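Clumel Fund: Second Progress Report
Kikville Oral History and Local Recipes Project
Submitted by Vitalii Hutsuliak, project lead

You asked for fewer adjectives than last time, so I will begin with the budget. We are under it. This is mainly the result of our being behind on everything that costs money, and I expect the problem to correct itself by the summer.

Recording

The plan called for long interviews with former workers at the Brinadano cannery, which closed before most of our current town council could drive. We have 64 finished interviews. Two are with the same man, who was unhappy with how he came across in the first one and asked to do it over. We have kept both. In the second he is far more dignified and says almost nothing.

People were slow to talk about the cannery and quick to talk about food, which our application did not foresee. We went in with a question sheet on shift patterns and wages and came out with nine ways to pickle a beet. After a month of this I moved the food questions to the front of the sheet. The wages now come up on their own, usually during dessert.

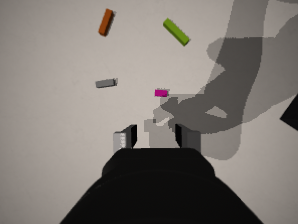

Transcription has been the slow part. The software you paid for does well with people who speak one at a time, and Kikville has never gone in for that. Kayode Ogbonna has been correcting the files by hand, and he built a color system so that we can tell at a glance what kind of talk we are in. Work stories are orange, like the orange-brown block lying at the upper left, and recipes are the lime green of the one to its right. Gossip was supposed to be yellow, but there was so much of it that the pages became hard to read, and it now goes unmarked. The corrected transcripts come to 969 pages. I have read them all and can no longer eat a beet.

The index is less far along. We agreed on the main headings in March and have been disagreeing about the small ones ever since. The current dispute is whether "strike" and "the time we all went home" should be one entry. Everyone who was there insists they were separate events. The newspaper reported one. We are going with the people who were there and adding a cross-reference.

The cookbook

Our application promised a "modest printed companion." The recipes have been tested by members of the project team in their own kitchens, at their own risk. Most of them work. The cannery soup calls for a quantity of salt that I took for a typing error until three different people gave the same amount. We have printed it as given, with a note. 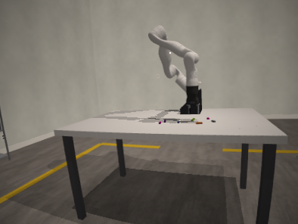 White robot arm at the far side of a large table.

Kotian Print has quoted us for a short run with a stitched binding, and for a slightly longer run with a glued one. I favor the stitching. A cookbook gets opened flat and leaned on, and the glued sample they sent us gave up at the chapter on dumplings. The difference in price fits inside the money we have not spent on travel. If you object to moving it between lines, please tell me before the order goes in, as I will be much harder to reach afterward.

Some points from your last letter are answered below, in the form you sent them.

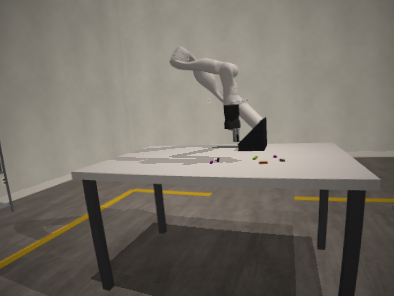

Will the recordings be open to the public when the grant ends?
Most of them will. Listeners can hear them at the Kikville library during opening hours, and the families who agreed to it will have theirs put online. A handful of speakers asked us to wait until a certain foreman has died. He is in excellent health.

How are you measuring impact?
With difficulty. We held a listening evening on a Sunday, and people stayed until the hall lights were turned off, then went on arguing in the parking lot. I would like to enter that as impact. The form has a box for "participants reached" and no box for the parking lot.

What has gone wrong?
The school visits. We offered them to every class in town and had 3 replies, one of them from a teacher who thought we were delivering lunch. We went anyway, and brought lunch. I plan to ask again in the fall with a clearer subject line.

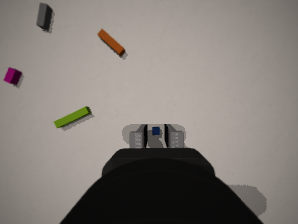

Kayode Ogbonna read a draft of this report and told me that I had been unfair to the schools, that the offer went out in exam season, and that the class we did visit had written better questions than ours. He wants them added to the question sheet. The first one is "Did you like your boss?" and I admit that in two years of planning we never thought to put it so simply. It goes in next week, ahead of the beets.

Still to come before the final report: the index, the cookbook proofs, and the last batch of release forms, several of which are in the possession of people who are sure they already sent them back. I will drive around and collect those myself, which should finally put something on the travel line.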